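A day at the open workshops in Pletholm
Report by Jarosław Chmielewska

I had wanted to see Pletholm for a long time, and the open workshops in May gave me a good reason. The village lies at the end of the Memon valley, where the railway stops and a small bus takes over. It is known for its furniture, mostly tables and benches, and once a year the workshops open their doors to anybody who wishes to walk in and ask questions.

The bus was full when we left the station, so I stood beside the driver, who told me that I should begin at the far end and walk downhill. I followed his advice and I was glad of it. The street in Pletholm is steep, and in the afternoon I met many people coming up with red faces.

The first place at the top is the timber yard. I did not expect to spend much time there, but I stayed until my shoes were quite dirty. The boards are stacked outside under a long roof, with thin strips of wood between them so that the air can pass. A man in a green cap explained that a board of oak needs to rest one year for each inch of its thickness, and then still some weeks indoors before it is used. He knocked on two boards with his knuckle and asked me which was the drier one. I chose wrong. He said that most visitors do, and also his own son.

From there I went down to Perken, the oldest of the workshops. It is a family business with 12 people, and they make only dining tables. The room smelled strongly of oil and warm dust. An older woman was gluing the boards for a top, and she turned each board several times before she decided how it should lie. She looked at the ends, where the rings show, and then at the face. The rings should go up and down in turn, she explained, so that the top stays flat, but the face must also look well, and often the two wishes do not agree. When they do not agree she takes another board. Behind her was a rack full of boards that were waiting for a better neighbour.

I asked about the price, and I must write it here as I heard it: a table for six persons takes 68 hours of work, and the price follows from that. I could not buy one. I bought a bread board from the basket near the door and I use it every morning.

Lunch was served in the school hall. There was pea soup, rye bread and a very good rhubarb cake, for which the queue was long. I shared a bench with a couple from the coast who had come for the chairs only and were disappointed, as the chair maker was ill that day. They were thinking of coming again next year. The hall has a poor echo and it was difficult to talk, but the windows look over the whole valley — I would go back just for this view with a cup of coffee.

After lunch I visited Pustesance, a newer workshop in the former dairy. They work with pale woods and simple shapes, and they make smaller tables than Perken does. What interested me most was the finishing. The owner had prepared a row of samples: the same wood untreated, with soap, with oil and with lacquer. I learned that soap keeps a pale wood pale, while oil makes it more yellow with the years. A soaped table asks for more care. One has to wash it again with soap flakes, and one should not leave a wet glass on it overnight. My mother had such a table and I now understand why she was so strict with us about glasses.

There was also a short talk on sanding, two parts with a pause between them. The first part was too technical for me, I confess, but in the second we could try with our own hands. One must go along the grain and never across it, and finish by hand even when a machine has done the first work. I did a piece as big as a book and my arm was tired.

I missed the last talk, about repairs, because I had confused the times of the buses. The printed timetable shows the bus from the lower stop, and from the upper stop it leaves earlier. Please look at this carefully if you go. Wear strong shoes, bring some cash for the cake, and start at the timber yard. 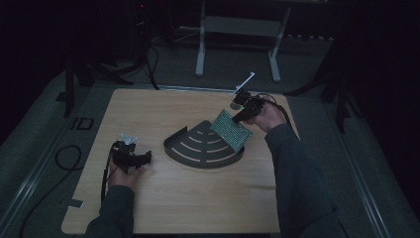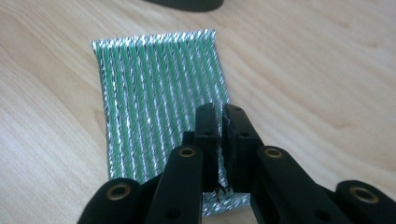
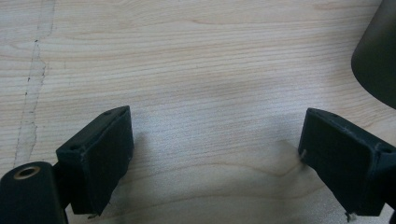 Pale wood, three times: tabletops with the grain showing.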